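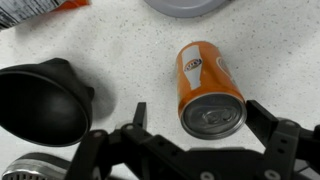 Break area counters, Farnbridge building, are checked monthly under housekeeping item 3. Surfaces must be clear of food waste and beverage containers at close of shift. One orange soda can was on its side on the speckled countertop, pull-tab lying flat against the lid. Marked open.

**Inspected:** 07/10/2021, B. Carrillo

- [x] Sink drain clear
- [x] Outlet covers intact
- [ ] Counter clear of containers
- [x] Extinguisher tag current
- [ ] Recycling bin lid closes. *Hinge bent, replacement ordered from Gallegos.*

**Comments:** Recheck counter and bin, C. Cervantes. Next full inspection in December.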